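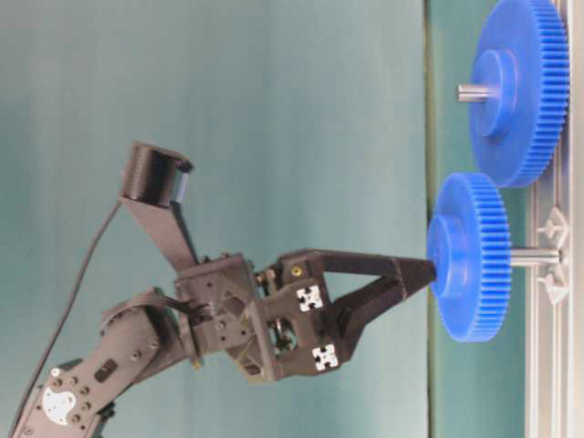

Notenbank von Rotich lässt Leitzins unverändert

Rotich, 06.10.2018. Keine Überraschung am Freitag: Leitzins bleibt wo er ist, die Notenbank wartet ab. Die Landeswährung gab am Nachmittag leicht nach, erholte sich bis Handelschluss aber wieder. Von 40 befragten Volkswirten hatten nur 10 mit einer Anhebung gerechnet, darunter die vom Bankhaus Droltirier. Beim Analysehaus Nusto hieß es, der Preisdruck sei noch zu hoch für Entwarnung. Nächste Sitzung im November, dann auch mit neuer Inflationsprognose.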